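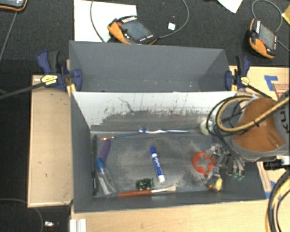

Small stuff bins: sort them or leave them mixed?

Posted in: Storage and Workspace

drybrush_86
Finally getting the back half of the shop in order and I'm stuck on the small things. I have gray bins, the slant-sided rectangular kind, and one of them has become the place where everything thin goes. Markers, paintbrushes, toothbrushes I use for scrubbing, odds and ends. A second bin sits behind it and is meant to take half of the load, but I haven't decided what the split should be.

Options as I see them:

By job. Marking stuff in one, cleaning and painting stuff in the other.
By shape. Long things in one, short things in the other.
Leave it alone and keep the second bin for when I need to carry something.

The shop is a one-car garage. I refinish small furniture and do some sign lettering. I'm not looking to buy a cabinet.

tallow
By job. By shape sounds tidy but then your toothbrush and your good paintbrush live together, and sooner or later the toothbrush has stain remover on it and so does the brush.

Fulley_parts
I'd leave it mixed. I ran the parts counter at Fulley for years and the bins that worked best were the ones you could see the bottom of. If you can look down and see every item, there is nothing to sort. Sorting is for when things are on top of each other.

tallow
That works until you add to it. Everybody adds to it.

Fulley_parts
Then take something out when you put something in.

drybrush_86
I can see the bottom of mine, for what it's worth. A couple of things at the left end overlap but the rest is laid out with room between. So maybe I'm solving a problem I don't have yet.

mcapstan
What are the bins made of and what shape are they in? I had to throw out a set that was shedding grit onto my brushes. You'd wipe the bristles and there would be gray dust on the rag.

drybrush_86
The front one is beat up. The inside of the far wall is white at the top and down toward the bottom it's all gray and brown scuffs, plus one dark scratch that branches and runs on a diagonal. The floor has cloudy tan and whitish patches in the middle and toward the right. The walls of the back one are smooth.

mcapstan
(same person as above, locked out of the other account)
I'd run a damp white rag over the worn part. If it comes up clean, fine. If it leaves color on the rag, line the bin or use the other one for anything with bristles.

ostrich_lane
Line it anyway. Shelf liner, the rubbery kind with the holes. Things stay where you put them. On a bare floor a round handle rolls every time you pick the bin up, and you end up with it all at one end.

Fulley_parts
Disagree on the liner with holes. Dust goes through the holes and stays there. Use a flat piece of felt or nothing.

ostrich_lane
You can lift it out and shake it.

Fulley_parts
You can. Do you?

ostrich_lane
Every March, yes.

tallow
Going back to the original question. The thing I would not do is keep a dry-erase marker in with paintbrushes. If the cap comes off you've got ink on bristles, and it doesn't all come out of natural hair.

drybrush_86
There's an EXPO in there now, a blue one, right in the middle. The cap is on. I use it on the whiteboard by the door for the job list.

tallow
Then it belongs by the door.

drybrush_86
Fair. The tray on that board fell off last winter and I never put it back up.

kettle_and_pine
Store markers flat, by the way. I see people standing them in a cup and they go dry or blob depending on which end is up. Flat in a bin is good. Flat on the tray is good.

Also brushes. Flat is fine for those when they're dry. When they're wet they should hang with the bristles down, or lie flat on a rag. Never stand them on the bristles.

mcapstan
Agree on all of that. I'd add that a flat paintbrush shouldn't be pushed up against a bin wall on the bristle side. It takes a bend overnight and you spend the next job fighting it. Lay it along the wall with the handle and bristles both clear at the ends.

drybrush_86
The flat one lies along the near wall, handle left, bristles right. There's a thinner one with a blue handle over on the far side, touching the head of the toothbrush. I'll move that one.

tallow
Move it away from the toothbrush especially. What do you scrub with it?

drybrush_86
Hinges, mostly. Some carved trim. I rinse it.

tallow
Separate bin.

Herum_dan
I do it differently from everybody here. I bought a stack of Herum divider strips, cut them to length, and made lanes. One lane per kind of thing. It took an evening. The lanes run front to back, so anything longer than the bin is deep has to go somewhere else. That was the mistake. Run them the long way.

Fulley_parts
Lanes in a bin for a handful of things is a lot of work.

Herum_dan
It was one evening, and I have not hunted for a pencil in two years.

ostrich_lane
How did you fix the strips in place? I tried hot glue and it popped off the first cold night.

Herum_dan
Cut them a hair too long so they bow and press on the ends. No glue. The walls on mine flare out a little toward the top, so I cut the strip ends on a slant to match. Make a card template first.

kettle_and_pine
If you want it cheaper, cereal boxes. Cut the top off, lay them on their sides. Replace them when they get ugly.

drybrush_86
I might try the lanes in the back one, the long way. It has nothing in it except some pale specks along the lower edge, so it's ready once I wipe it out.

mcapstan
Wipe first, then measure. I did it in the other order and had to pull everything out.

Fulley_parts
For the record, I still think one bin is enough. The job of the second bin is to be empty. When you need to carry hardware out to a truck you'll be glad of it.

tallow
That's a decent argument for a third bin.

Fulley_parts
That is how a person ends up with 2000 bins.

kettle_and_pine
Label the short side if you keep them on a shelf, and the long side if you keep them on a bench. I labeled the long side of all of mine and then built shelves.

drybrush_86
OK, plan so far. The marker goes to the whiteboard once I put the tray back. Paintbrushes stay in the front bin, on felt, with nothing else next to the bristles. Scrubbing stuff goes in the back bin, with lanes if I get to it. Anything I can't place goes in a coffee can until the end of the month.

tallow
The coffee can is the new mixed bin.

drybrush_86
Yes, but it's small.

ostrich_lane
Post how the felt goes. I still say liner, but I'd like to hear how it holds up after a season of sawdust.

drybrush_86
Will do. Rag test is tonight, after supper.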